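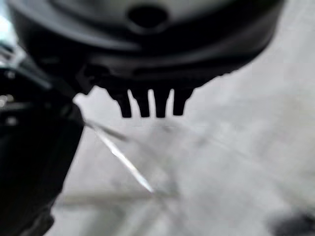 Gripper swap checklist, Sturnedton bench

I fill this in every time we change hands on the arm, and I ramble in the comments, sorry in advance! This round is the Cikex hand against the Nolte one, both with the wrist camera running.

1. Mounting bolts torqued and marked
OK. The Nolte plate takes longer, and I still can't get my driver in straight on the last bolt.

2. Finger surfaces clean, no nicks
OK on the Cikex. Nolte has a nick on one fingertip pad, small enough that I'm letting it run until May.

3. Emergency stop, both buttons
OK. Pressed each one 3 times with the arm moving slowly.

4. Grip force limit set before touching any packaging
OK at 50 percent. I tried 80 on a scrap bag first and didn't like the noise it made. 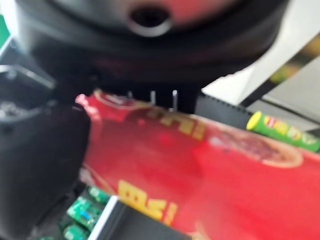 5. Snack bags, slow approach
Bags are where I expect the two hands to differ most, and they do. The Cikex closes softly but wants a lot of room on both sides. The Nolte is happier in a tight spot, though I'd watch the end of the bag - with a finger pressed on the end of a red one like this, the wrist camera loses part of that end behind it. Shiny packaging also throws a reddish cast up onto the housing, so check exposure before you trust the color matching. Pass for both, with a note to repeat at a lower approach speed.
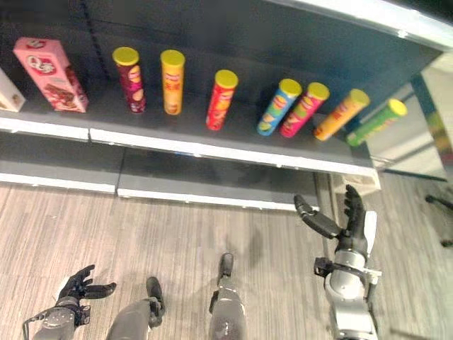 Oona Prewitt
Gripper test technician, Stonow

6. Head view, hands clear of the shelf before the start
OK. Look for both hands below the upper shelf edge and feet flat on the floor. I like having a few chip cans leaning for this one (the blue and the orange are good and crooked), because a neat row flatters any gripper.

7. Lower shelf clear
OK, it's empty. Leave it that way until the reach test is finished.

8. Cables and wrist joints
Flex through full travel and listen. One click on the left wrist, logged. I'll open it up at 400 cycles unless it gets louder.

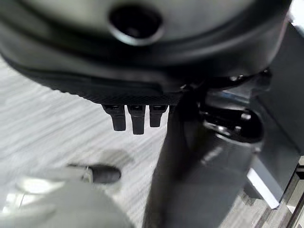
Checked and written up by Oona Prewitt, Dec 27, 2021

9. Wrist camera view over bare floor
OK. The finger takes a big diagonal bite out of the picture, so I compare camera positions with the fingers in the same pose each time. Do that or your numbers won't line up with mine!

10. Joint fasteners by the hand
Looked at and touched, none loose. Wipe the metal band while you're there.

Still open: item 5 repeat, item 8 click, new pad for the Nolte.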